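Brakia (control software)

Brakia is a whole-body control and task planning stack for legged humanoid robots. It runs the balance loop, the arm trajectories and the pick-and-place planner as separate processes on one onboard computer. Written mostly in C++, with Python for the task layer. Grew out of an older arm-only controller called Mallet, and parts of the config format still carry the old name (mallet_limits, mallet_home and so on).

Contents
1 History
2 Architecture
3 Perception
4 Task planning
5 Tabletop tasks
6 Known problems
7 See also

History

Mallet was a joint-space controller for fixed arms. No legs, no balance, no idea of a floor. The first Brakia branch bolted a balance controller under it and kept the arm code as it was. This worked badly - the arms would reach, the center of mass would shift, and the legs only found out afterward. The rewrite put arms and legs into a single optimization problem. It was merged in May and the old branch was closed.

Architecture

Three layers. The lowest runs at 400 Hz and solves a quadratic program each tick for joint torques, subject to contact forces, joint limits and torque limits. The middle layer runs at 30 Hz and hands down hand poses, a center-of-mass target and foot contacts. The top layer is event driven and has no fixed rate.

Layers talk over shared memory. If the middle layer misses its deadline the bottom one holds the last target, then ramps arm velocity to zero. It does not go limp. Going limp is a separate command and has to be sent on purpose.

Full parameter set is 136 values, most of them gains and limits. Per-robot overrides go in one file, loaded at startup and not re-read after that.

Perception

Handled by Kutden, a separate package. Kutden takes depth and color input and gives out object poses, support planes and a confidence score for each. Brakia reads only the poses and planes. Planes are fitted before objects, so a table that is badly fitted will give badly placed objects as well. Low, open containers are stored as a floor plus a rim height, wich is enough for placing things in but not for grasping the container itself.

Task planning

The planner uses small behavior trees. Each leaf has a precondition, an action and a timeout. Standard leaves: look, approach, reach, grasp, lift, place, retract. A failed leaf returns to its parent, and the parent picks retry, replan or stop. The regression suite has 367 recorded cases, replayed in simulation before each release. Walking is kept out of the trees and is called through its own interface.

Tabletop tasks

The usual test domain. Objects on a desk, containers on the same desk, robot standing beside it. Reach goals are checked against the table edge first, then against the robot's own legs, a check people tend to switch off and then switch back on. Overhead suspension is common while gains are being tuned. The support line adds a force the model does not know about, so the center-of-mass estimate has to be read with care whenever the line is taut.
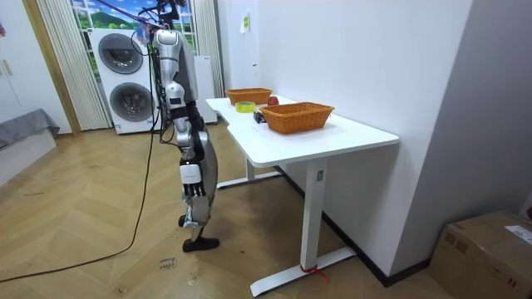

Tullska, replying on the package's discussion page, objected that the estimator should treat line tension as an unknown external force and solve for it, and that leaving it out makes tuned gains too soft once the line is slack. A patch along these lines exists but is not merged.

Known problems

- Arm retract can be slow after a replan, the old trajectory is not always cleared.
- Plane fits drift on glossy surfaces.
- Timeouts are in ticks in some leaves and seconds in others. Documentaion lists which.

See also

Kutden
Mallet (controller)
Whole-body control
Behavior tree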